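Jun 19, 2018
Basket job for Runby, second go at it

Tables wiped and pushed together again, the join was annoying me last time, corner kept dropping between them. Wedge under the back leg of the wall side one. Leave it there please.

Today was meant to be: sort basket for Runby, decide on the lace, decide what fruit, write the packing list. Got most of it. Packing list still half done.

Basket first. It's the pale one with the tall handle, came over from Asgate with the December lot and has been on the shelf ever since with other people's stuff in it. Brushed it out with the soft brush, then the paintbrush for down between the strands. Amazing what comes out of a basket. Crumbs, a staple, bit of tinsel. Don't hoover it, the nozzle catches the ends and pulls them.

Rim is fine. Ran a stocking round it twice, no snags bar one low down, trimmed with the side cutters and a touch of sandpaper. Weave is the thick rounded stuff so it takes some handling. Base sits flat enough. Not touching the base.

Handle is what I'm less sure about. Wrapping is sound along most of it but there's movement where it goes into the side, you feel it more than see it. Empty, no problem. With fruit in, it shifts a bit when you take it from one side and not from the top. Thought about glue. Did not glue. Glue in a wicker joint goes brittle and then you've got a joint that moves AND crackles. Will try a peg pushed down alongside, cut from a Kanagaratnam cane offcut, 5 mm, if there is any left in the tube. If not, order. They do it in coils of 200 g which is far more than we need but the rest will go on the chair seats.

Red tape on the handle stays on. It marks which way round the basket faces and Runby have asked for it the same way every time.

Lace. Cream one, the netty one with the fringe. Tried it inside as a lining first and hated it, fruit catches in the holes and when you take a piece out the whole lot comes with it. Tried it folded underneath, just looked like a dishcloth. Best so far is up high on the left and left to hang down the outside, ends more or less to the table. Needs a stitch to hold it, it wont stay on its own for a whole day of being picked up. Pale thread, not the white, white shows.

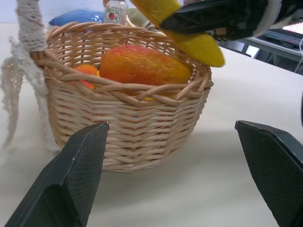

Note added underneath in green biro: would leave the lace off altogether if it were me, Runby will have it in the wash by the end of the first week and it'll come back half the size, and could whoever has the curved needle put it back in the tin.

Fair point about the wash. Could send it with a label saying cold, by hand, flat. They won't read it. Could also send a spare. There's a second piece in the drawer, shorter, more yellow, fringe only at one end. Put it on the list with a question mark.

(Needle is in the tin. It was under the tape.)

Fruit. Mango and the round orange one are good together, mango across the middle and the orange tucked down into the left side where it can't roll. Mango really wants to be the top thing, it's the best painted of the lot and the colour goes from reddish to yellow along it so turn it so you get both. The big stuff on top, little stuff down the sides. I had it the other way up the first time and the small ones all dissapeared.

Weight is nothing, they're toys, but it adds up on that handle. Weighed the lot on the post scales before lunch and didn't write it down. Do again.

Bits that were on the table with the basket: blue thing, small clear bottle with the white label, the greeny grey soft thing. None of those are part of the Runby job. They go back to the shelf, the bottle upright please.

Asked for by Runby, from their note:
basket to stand on its own without a mat
handle up at all times, nothing tied to the top of it
fruit that can be dropped without chipping
16 pieces of fruit in total incl. spares

Last one is going to be a squeeze. All of them don't go in at once without hiding the mango. Will suggest a bowl for the spares. We have the Dekholm bowls doing nothing, pack one of those.

Lifting. Did it a good many times from the side of the handle since that's how people grab a thing that's off to one side of them. Low hold, near the rim, makes it tilt. Higher up is better. Full hold at the very top is best but then you're on the wrapping and it'll go grubby. Want to look at it again once the peg is in before I say anything to Runby about how to carry it.
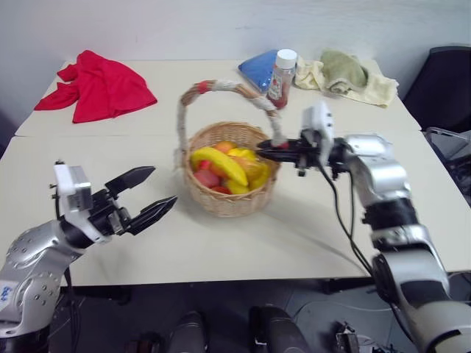
Fruit basket on the two white tables, held low on the right of the handle, tipping slightly.

Box for sending: the 25 litre crate is too short for the handle, tried it, lid sits up. Tall box from under the stairs will do, tissue round the handle, fruit in a bag of its own so it doesn't rattle about in the weave. Lace on top in a paper envelope.

To do
peg for handle (check tube first)
stitch lace, both ends, pale thread
weigh fruit AND WRITE IT DOWN
ask Runby re bowl for spares
second lace piece y/n
new side cutters, these are chewing not cutting
finish packing list, it's on the back of the Asgate delivery note, clipped to the shelf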